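8 min read

3.2 How families talk about sharing food

We come now to the part of the study that gave us the most pleasure to write, and we hope the reader will forgive us if we linger over it. Between the two towns of Grorkdale and Willanow we gathered 1,963 short diary entries, all of them written by parents in the evening, usually after the dishes were done and the house had gone quiet. We had hoped for 2,000 and came close enough to be very grateful to everyone who wrote.

What struck us first was how seldom parents wrote about the food itself. They wrote about who was served first, who passed the bread, and which child would not eat from anyone else's plate. Benmoussa, whose earlier work on table manners shaped much of our thinking, calls these small acts "plate talk," and we have kept the term. Plate talk showed up again in pretend meals, where children as young as two handed out helpings with great seriousness and scolded the grown-ups for starting early.

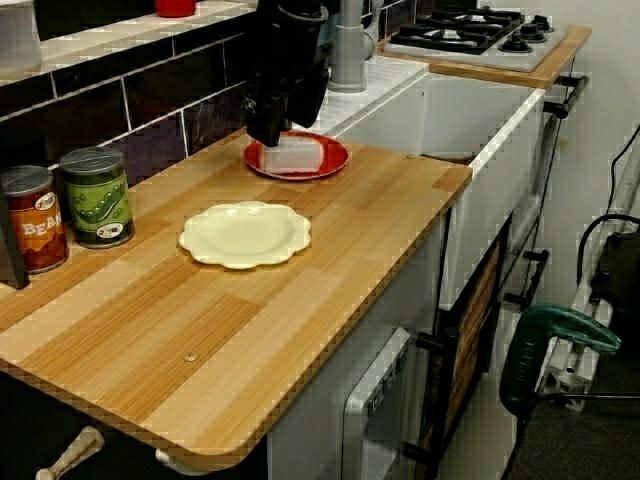
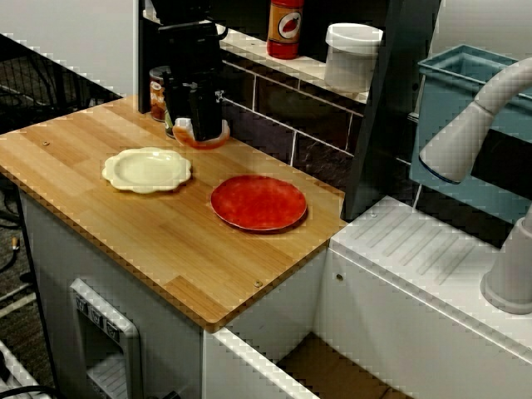

Figure 2. Plates on the wooden countertop of a toy kitchen.

Pretend meals were often stricter than real ones. In 21 of the entries a parent described being told off for breaking a rule that the family did not keep at its own dinner table, such as waiting for a guest or asking before taking seconds. One mother in Willanow wrote that her son made her sit through three courses of nothing at all, and that she was not allowed to leave until she had said thank you for each. We read that entry aloud more than once.

Where do these rules come from? Lomau argues that children borrow them from grandparents, and our Grorkdale entries lean that way, especially those written in September, when many families had relatives staying over after the harvest fair. The Willanow entries are harder to read. Several parents there pointed to preschool lunches, and we take up that idea in Section 3.3.

Contact: Youssra Tahiri | Copyright the authors | Back to top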